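Endwood Built-In Fridge, Gray Drawer Front – my notes and what I sell with it

I've had this model in the shop's lineup long enough to have opinions, so this page is part listing and part me rambling.

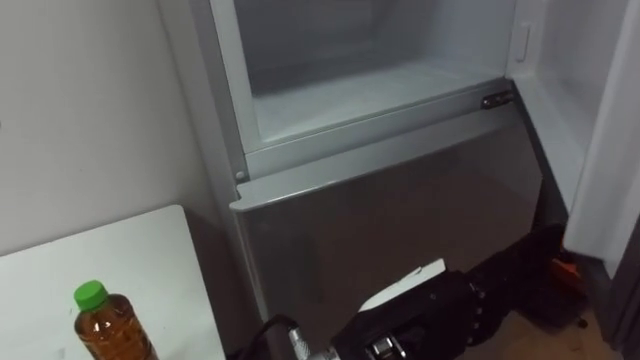

One reader wrote in to ask whether an empty fridge really needs a full wipe-out before the first shop, or whether a quick once-over with a damp cloth will do, and added that the last one they bought smelled of plastic for weeks. Fair question! I'd go for the full wipe. Warm water, a spoonful of baking soda, a soft cloth, then a dry towel, and leave the door open for the rest of the morning with the power off. The smooth plastic walls make it an easy job. The plastic smell does fade by itself, but I'm impatient, and I like to start with a fridge that smells of nothing.

What you're getting

The Endwood is a built-in with an upper compartment you open like any fridge and a big gray-fronted section underneath. The gray is slightly reflective, so you get soft, blurry shapes in it when you walk past – it's nowhere near a mirror, and I've come to prefer it to the very shiny fronts I used to stock. The inside is a very pale gray. I like a pale interior because you notice the drip of salad dressing on the day it happens and not in November when you finally move the mustard.

I sell it with the housing trim, the hinge hardware, the paper manual (yes, a paper one) and a small bag of spare screws. Keep the spare screws. Tape the bag to the inside of a kitchen cupboard right away, or you'll be like me, on your knees with a flashlight going through the junk drawer.

Shelves and bins are a separate line on the order form. Some people find that odd, and I did too at first, but every household I've fitted one for has wanted something different. One family does nothing but tall bottles. Another wanted the whole upper section open so they could slide in sheet pans for parties. You pick the pieces you'll use and skip the egg tray you'd only take out anyway.

The add-ons I keep in stock

Cesix bins – clear, stackable, no lids. I use these at home for cheese and for all the half-used jars. They pull out in one go, so you can carry the whole lot to the table for sandwiches. They go in the top rack of the dishwasher, but skip the heated dry, I warped one that way and it has rocked ever since.

Jaramillo liner mats – cut them with kitchen scissors. They come in packs of 3 and they're the best cheap thing on this page. Lay one on the floor of the compartment before you put anything else in, and when something leaks (something will leak) you lift the mat, rinse it in the sink and put it back.

Gamer drink rack – it's a silly name for a can rack, and I nearly didn't order it because of that, but it's sturdy and it holds the cans on a slant so they roll forward. My kids think it's the best part of the kitchen. Measure before you order this one, please. It's deeper than it looks in the box, and I've had a few come back.

Fitting it next to a wall

I get more emails on this than on everything else put together. If your fridge is going beside a plain wall, leave a bit of space on that side. Doors and drawers need somewhere to go, and so does your hand when you're trying to clean down there. The manual gives the clearances for each version and I'd follow those to the letter before you listen to me or anybody's brother-in-law.

Think about the other furniture too. I love having a small table close to a fridge, somewhere to put the grocery bags down while you load, but check that you can still pull the lower section all the way out with the table where you want it. Put some painter's tape on the floor first, then walk around it for a day or two. It feels a little ridiculous and it saves a lot of shuffling later.

Floors matter more than people expect as well. If yours slopes (mine does, it's an old house), get the unit level before the trim goes on. A door that drifts open by itself at night is no fun, and you'll blame the seal when the floor is the problem. I did exactly that and ordered a new seal I didn't need.

Cleaning and looking after it

For the gray front I use a barely damp microfiber cloth and then a dry one, going the same direction both times. No scrubbing powder, no green scouring pads. Fingerprints come off easily with a drop of dish soap. Around the rim, where crumbs love to collect, an old soft toothbrush is perfect, and it gets in around the little fittings and screw heads too.

Inside, I do a quick wipe on Tuesday night because trash pickup is the next morning, so all the sad lettuce goes straight out. You don't have to be that organized! Once a month would be plenty if you're tidier than we are.

Loading it the first time

Let it run empty until it's properly cold, and check it with a cheap fridge thermometer if you have one. Then put things in a bit at a time, with cold things first. Don't unload the whole week's groceries, still warm from the car, into a brand new fridge and then write to tell me it isn't cooling. (You know who you are, and I'm glad it worked out.)

Leave gaps between things so the air can move. I'm bad at this in December.

Price and delivery

The unit is $600 with the trim and hardware included. Delivery inside my usual area is $25, to your kitchen if there are no stairs and to the front door if there are. I ask for $100 down when you order and the rest when it arrives. Fitting is separate, and I'll quote you once I've seen a photo of the space and your measurements – height, width, depth, and anything sticking out like baseboards or outlets.

Bins, mats and racks can ride along with the fridge at no extra delivery cost, so if you think you'll want them, add them now. If you change your mind on those, send them back unused in the box and I'll swap them for something else.

I don't take away old fridges at the moment, I just don't have the room. Call your city first and see if they do a pickup.

Send your measurements with your order and write the width down twice, please. Mornings are best if you want to call.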